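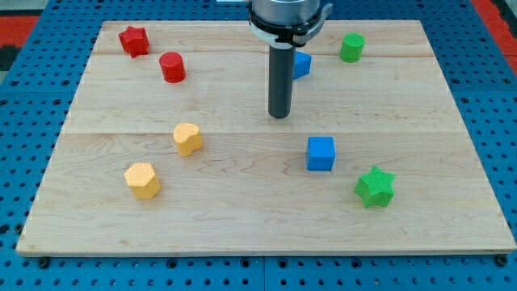

Open day demonstration with a pushing robot: how do you let visitors take part?

Posted by Joaquín Tapia in Workshops and Public Events, Oct 13, 2026

Hello to all. I write from the training center of Barrientos, where I am the person responsible for the small robot cell. English is not my first language, so please ask me if something is not clear.

We will have an open day and my director wants that the visitors can "do something with the robot". The demonstration itself is ready. The arm has a round-tipped tool that points down, and it pushes foam blocks on a wooden board. We have blocks in red, blue, green and yellow, and there are different shapes: stars, cylinders, a cube, a hexagon and so on. The visitor says or writes a sentence, for example "move the blue cube to the green star", and the arm tries to do it. There is no gripper, it only pushes.

My problem is the people. Last May we made a first test with one school group and it was not so good. All the students wanted to speak at the same time. Some of them gave tasks which are impossible for this tool, like "put the star on top of the cube". After that many students wanted to put the blocks back with their hands, and I had to stop the arm again and again. I think I stopped it more than I let it move.

So I would like to know three things.

First, do you let the visitors invent the sentence, or do you give them a list? A list is safer, but I am afraid it looks like a trick, as if everything was programmed before.

Second, who resets the blocks? I can do it myself, but then I can not talk with the group.

Third, how long should one group stay? We expect 400 visitors during the whole day and there is one cell only. The room is not big.

The cell has a fence on three sides and on the front side there is a low barrier with a light curtain. The risk assessment is done and signed, so I do not need help with this part, only with the organization. Thank you in advance for any experience you can share.

Britt-Marie Bråten

Hello Joaquín. I have organized such days at a technical museum and later for a company, so I will answer your points in the order you wrote them. English is also my second language, we will manage.

The sentence. We used cards, but open cards. One pile had the colors and shapes, another pile had the places: "next to", "away from", "to the left of", "between". The visitor takes cards from both piles and builds the sentence on a small rail in front of the barrier. The group sees that the sentence is made in this moment, so it does not look prepared, and still you will never get "on top of". Make sure that each block card has the color and the shape together. If you have two stars in different colors, and the card says only "star", you will spend a lot of time explaining what the robot understood.

I would also keep one free sentence for each group, at the end. Let them vote for it. If it is impossible, the arm will do something strange and this is the part they remember. In my experience the visitors ask much better questions after a failure. Tell your director this before the day, so that he does not become nervous behind you.

The reset. Do not reset between the tasks. This was our biggest mistake in the first year. Our people wanted always a nice starting position, and the group was looking at the back of somebody who was arranging toys. If the blocks are spread over the board the next sentence can start from there. You need to go in only when a block is too near to the edge, or when several are pressed together in a corner and the tool can not come behind them. Teach one colleague to do only this, with the arm parked and the mode switch in the correct position. You keep talking.

About the hands: children reach for the blocks because they want to know how they feel. We put a second set outside, on an ordinary table, with a piece of board and a stick with a round end. Each child could try to push a block to a place with the stick only. They discover quickly that it turns when you do not push it in the middle, and that a cylinder standing upright behaves differently from a cube. After this they look at the robot with more respect — and the line moves also faster, as they have something to do while waiting.

The time. With one cell and 400 persons you can not give everybody a sentence, and I would not promise it on the poster. We gave each group enough time for 3 tasks and the free one. A slow arm is good for explanation but bad for the schedule, so measure how long your tasks really take, including the ones which fail. Then count backwards. If the result is more groups than fit in the day, make the groups larger and keep the tasks the same.

One more thing from me. Put the written sentence where all can read it, large. If you have a screen, show there the sentence and nothing else. We showed also the camera picture with all the numbers on it, and the adults looked only at the screen and forgot the arm.

Sebastián Ojeda

Just give numbers at the door, it solves everything. We did it at Lasico, we had 476 people and no problem at all. Also put music.

Nantana Ratanaporn

I agree with most of what Britt-Marie wrote, I want to add a few points about the room.

Check the height of the eyes. The board lies flat on the table, and for a child of seven years it is almost a line. From the second row they see the arm going down and they do not see what it pushes. We used a low step for the front row, fixed to the floor, and the adults stood behind. A mirror over the board was also tried, but left and right became confusing and we removed it after one hour.

Think about the light too. If your system uses a camera to find the blocks, the sun from a window can change a lot between the morning and the afternoon. Test at the same hour as the visit. Ask the visitors to switch off the flash of their phones before they come in, not when they are already in front of the barrier.

The numbers at the door are not a bad idea, but they solve only the line. If you use them, write the time on the ticket, so the people can go to see the other rooms and come back.

And please have a plan for when the arm stops. It will stop, with so many people someone will put a hand through the light curtain. Our colleague Josefina Gaete prepared a short talk for exactly this situation, how the safety stop works and who may start the arm again. She told it so well that we later made it a fixed part of the visit.

Joaquín Tapia

Thank you very much, this is more than I hoped. I will make the cards with color and shape together, and I have already asked in the carpentry room for a step. The second table with the stick I like especially, we have some spare blocks from Wakow which are a little damaged but good enough for this.

Sebastián, we will have tickets. No music, the cell is beside the welding classroom and it is loud already.

One small question still for Britt-Marie: did you print the cards in one language or two? Half of our visitors come from the other side of the border.

Britt-Marie Bråten

Two languages, one on each side of the card. But check that the word order works in both when the cards are on the rail. Ours did not, and we had to print the pile with the places again the evening before.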